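Zakton bread swap returns to the hall, with rules about baskets

The Zakton bread swap will be back in the lower hall this February, after a year in which it was held in a hallway, then in a different hallway, and finally in the parking lot of the Bovia feed store during what the organizers' notes refer to as "weather."

Doors open at 2 p.m. Admission is one loaf, or the equivalent in rolls. What counts as the equivalent in rolls was the subject of a long discussion last year and will be again.

The idea is simple enough that it has needed 14 rules. You bring something you baked, put it on the table, and go home with something baked by a person you may or may not be speaking to. Money doesn't change hands. Store-bought bread is not allowed, a rule that went in after a sliced white loaf turned up with the price sticker only partly removed. The sticker was later found on the underside of a chair.

Last year 83 bakers signed the sheet, up from the year before, though the sheet was also being used for a raffle at the time and the two crowds may have gotten mixed together. The hall can handle more people than that. The coat rack can't, and visitors are asked to leave bulky coats in the car.

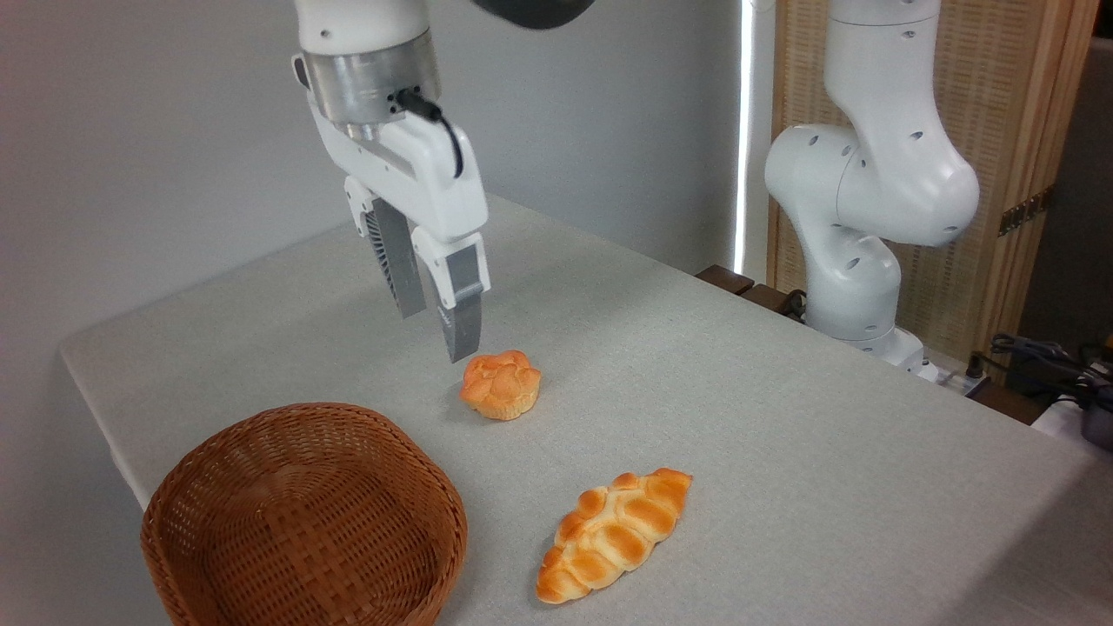
Shaped breads get their own table this time, to the relief of the plain-loaf people, who have complained for years that they can't compete with anything that looks like a flower. They have a point. A square sandwich loaf may be the better thing to eat on a Tuesday-sort-of-lunch basis, but set it down beside a small round roll with puffy, lobed petals, all golden orange on top and pale in the creases, and it goes home with whoever arrives last. Braids have the same unfair advantage. A long one with tapered ends and a good shine on every ridge will be spoken for before its baker has found a place to park, and the person who takes it will say they were only looking.

Under the new arrangement, a shaped bread can be traded only for another shaped bread until 3 o'clock, after which it's every loaf for itself. Bakers from Hulterar, who tend to show up with braids and leave with braids, have said they can live with this. The sourdough contingent has asked whether a pattern cut into the crust counts as a shape. It doesn't. They have asked again.

Baskets are the other change. For as long as the swap has existed, people have carried their bread in wicker baskets, set the baskets down somewhere, and left with baskets that weren't theirs. The organizers are still holding two from last year, both brown, both claimed by several people. From now on, every basket needs a name tag on the handle or, if there's no handle, tied on wherever it will stay put. Unclaimed baskets will be kept for a month and then put to use holding the unclaimed lids, of which there are many.

The Mạc bakery, on the corner across from the hall, will once again lend its long bread knives and its opinion of other people's crusts. It will also run the proofing demonstration, which last year went over its scheduled time by two hours on account of a cold room and a stubborn dough. Attendees who stayed to the end described it as worth seeing. Most of them had brought sandwiches.

Anyone who wants a spot at the shaped table should put their name on the list by the hall door. Fillings have to be written on a card – nuts, cheese and poppy seeds especially – and the card has to be readable by somebody other than the baker. Butter is provided. Jam is welcome if the jar is labeled, and "red" is no longer accepted as a label.

The swap runs until the bread is gone or the heating shuts off at 5 p.m. The parking lot entrance will be used for deliveries only.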